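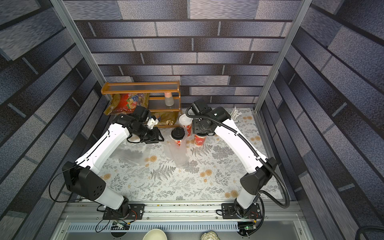

Washing and re-proofing a printed cotton tablecloth

These steps apply to woven cotton cloths with a pigment print and a wipe-clean finish applied at home. They don't apply to PVC-backed oilcloth, which should never go in a machine.

Before washing

Check the care label for a fibre content of at least 90% cotton. Shake the cloth outdoors and test the print for colourfastness by pressing a damp white rag on an inside hem for 2 minutes. If dye transfers, wash by hand in cold water and skip the soak.

Treat marks while the cloth is flat. Tea and coffee respond to a paste of sodium percarbonate and lukewarm water. Grease needs dishwashing liquid worked in from the back of the fabric.
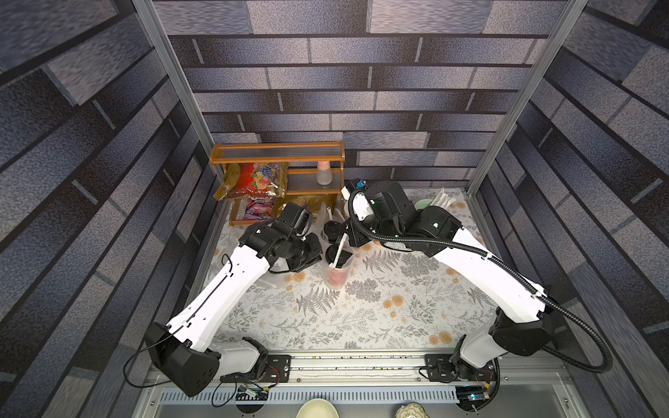
Fern-print cloth with a clear plastic cup standing on it.

Washing

Use a gentle cycle with a liquid detergent and no fabric softener. Softener leaves a residue that stops the proofing agent from bonding. Set the spin to 1,000 rpm or lower. Run a second rinse if the water is still cloudy.

Line dry in shade, pegged along the long hem. Iron on the reverse side while slightly damp.

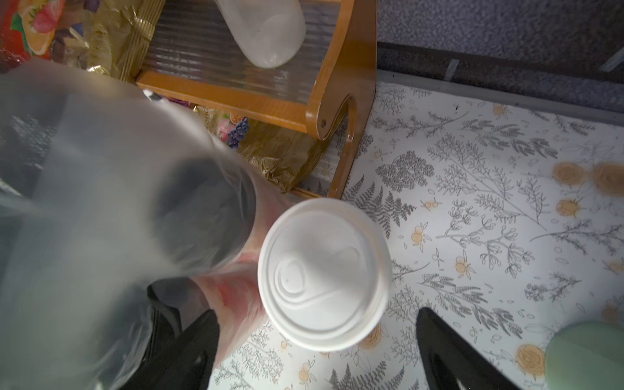 Re-proofing

Lay the dry cloth over a clean sheet. Spray a water-based fluorocarbon-free proofer such as Korletey Ulta from arm's length, in overlapping passes, first lengthwise and then across. Wipe off any pooled liquid with a lint-free rag. Leave for 16 hours in a ventilated room, then set the finish with a warm iron, no steam.

Test with a teaspoon of water on one corner. It should bead and roll. If it darkens the fabric, apply another light coat to that area and repeat the cure.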